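Ticket 2336: Fokbridge, level 4, progress stuck at the cellar door
Opened by: Babar Mengal
Status: closed

Player reports that the cellar door on level 4 stays locked after both levers are pulled. Save file shows 100 percent on level 3, so the key item was granted. Restarting from the checkpoint made no difference.

2024-11-03, Iqra Chaudhry: Loaded the save on our test build and got the same result. The second lever doesn't register if the player pulls it while the co-op partner is still on the ladder. Solo play is fine.
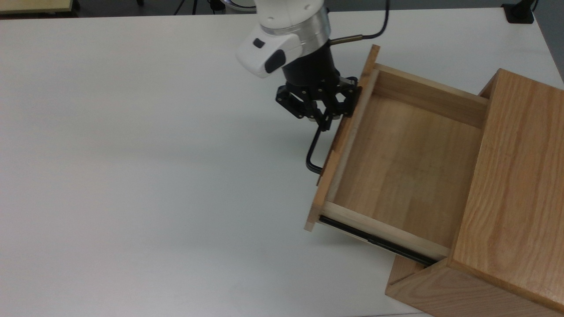

Asked Babar to leave co-op, reload the checkpoint and pull the levers again, left one first. He replied that the door opened on try 2 and the level finished normally.

Bug passed to Sohail Yousafzai for the next patch. Workaround added to the help page. Closing.

Narnow Games Support | Contact us | Back to top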